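4.2 Sills: what was sanded, what was filled, what came back

Sills next. Doors were dealt with in 4.1 and the gates come later. All the sills are painted softwood, ground floor and first floor, on the two estates (Skunetti and Briduvari). 114 sills in the survey altogether. Of these 48 were sanded back to bare wood before priming, the rest only keyed with medium paper over whatever old paint was still holding. The choice was left to the householder. Not ideal, see 4.5.

Primer was Zorport on the Skunetti side and Campos at Briduvari. Same top coat for both. We would have liked the two primers mixed across both estates but the tins had already gone out by the time the plan was agreed, so estate and primer can't be pulled apart in what follows. Any difference between them should be read with that in mind.

Damp readings taken at the front edge, the middle and the back joint where the sill meets the frame. Front edge driest nearly everywhere. Back joint the worst, and it is also the hardest place to get a brush into. North-facing sills wetter at all three points. No surprise there.

Flaking at the second visit was concentrated along the drip groove underneath. Most people had painted the top face and front edge with care and then run out of patience, or paint. Where the groove had been cleaned out and coated, the front edge held up well, even on sills that had only been keyed. Where it had been painted shut the water simply ran back to the wall, and in those cases the plaster inside was sometimes marked as well. We did not set out to record plaster so this is from the margin notes.

Figure 3. Flat brushed steel plate, small round holes along one edge. 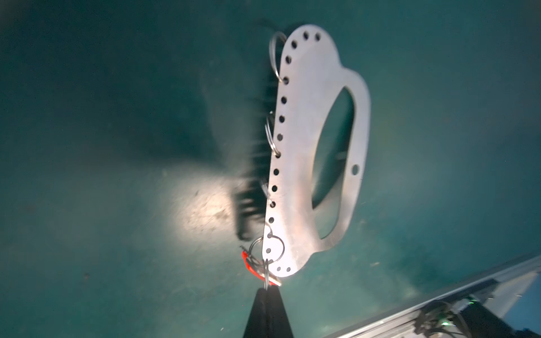

Sanding right back was a waste of a weekend, one householder wrote on the returned form, and the sill next door had been given a quick rub and two coats and looked exactly the same a winter later. Several other forms say much the same in fewer words. The readings partly bear this out. On sound paint, sanding to bare wood made little difference to damp at the front edge or the middle. On paint that was already lifting it made a large one, and the sills that were keyed over loose paint make up most of the poor results. So the advice on the tin (sand everything) is too strong for a good sill and about right for a bad one.

Filler. Thirteen sills had soft wood dug out and filled, all with two-part filler, none with the ready-mixed sort. Small repairs, up to a thumb's width, stayed put. Longer ones along the front edge had opened at the join by the second visit, a hairline usually, but enough to let water in behind. In most of these the soft wood had not been cut back far enough. Hard to judge with a chisel when the whole sill is wet, and many were begun after rain.

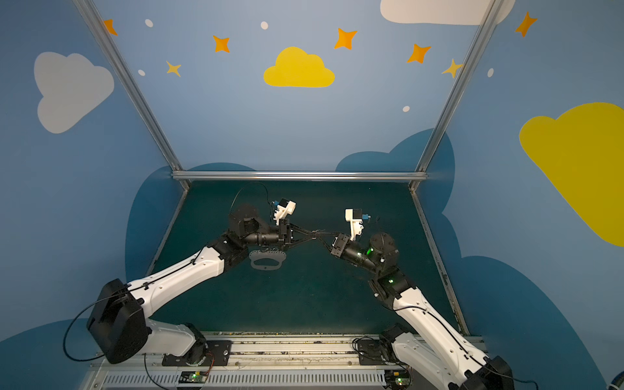
Hardener was brushed on before filling in some cases and left out in others. Householders did not always write down which, so no comparison is offered. Our impression from handling the repairs is that it helped at the ends of the grain and did very little elsewhere. Impression only.

Drying time matters more than we expected. Forms that gave a gap of a full day or more between primer and top coat go with fewer blisters, on both estates. Those done in one go, primer in the morning and top coat after lunch, blistered on the sunny side first. The Campos tins allow a same-day second coat and the Zorport ones don't, so here again the estate problem gets in the way. We beleive the gap is the real cause but can't show it from these forms.

Bare end grain was missed on nearly every sill where it tucks in under the brickwork. A thin brush bent over at the ferrule will reach it. Mastic along the same line was present on the older sills at Briduvari, mostly cracked, mostly painted over. Raking it out and starting again took longer than the painting did and the forms show some irritation about this.

Weather on the working days was taken from what people wrote, not from a station. "Fine" and "fine-ish" were both treated as dry. Forms left blank at that line were dropped form the weather table but kept everywhere else.

Gates are taken up in 4.3, with the same three points measured where the shape allows it.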